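Unit 4: Fits and Tolerances
Notes for the Stemonitz workshop course, first part

Reading before class: chapter 2 of the course reader, up to the tables.

No part is ever made to its exact size. A drawing that calls for a 20 mm hole is asking for a hole somewhere between two limits, and the shop is paid to stay inside them. The distance between the limits is the tolerance. The size written on the drawing is the nominal size.

Basic terms

Clearance fit: the hole is always larger than the shaft. The parts slide or turn freely.
Interference fit: the shaft is always larger than the hole. The parts must be pressed together, or the outer part heated first.
Transition fit: the limits overlap, so a given pair may come out slightly loose or slightly tight.

Most shops work from the hole. Drills and reamers come in fixed sizes, and a shaft is easier to adjust than a bore. The hole is held at its standard limits and the shaft is turned to give the fit wanted. This is called the hole basis system. Drawings in this course use it unless marked otherwise.

Tolerances cost money. In the Zisholm exercise you will compare two quotes for the same batch of 300 spacers. The only change between them is the limit on the bore. Work out the price per part for each and write one paragraph on whether the closer limit is needed.

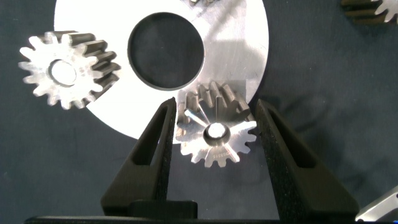
Kwan-ho Sin objected that the cheaper quote leaves out inspection, and that a wide limit still has to be checked by someone with a gauge. The point is fair. Add an inspection line to both quotes before comparing them, using the hourly rate on the Mak sheet.

Plug gauges are covered next time. For now, remember that the "go" end checks the smallest allowed hole and the "no-go" end checks the largest. A good hole takes the first and refuses the second. Wipe the bore and the gauge before use, and never force either end.

Stacked parts

When several parts sit in a row, their tolerances add up. Three spacers at plus or minus 0.1 mm each can be off by 0.3 mm in total. Dimension from one face where you can.

Problems 1 to 6 are due at the start of the next class. Show units on every line. Drawing 2454 is needed for problem 5; copies are in the tray outside the office.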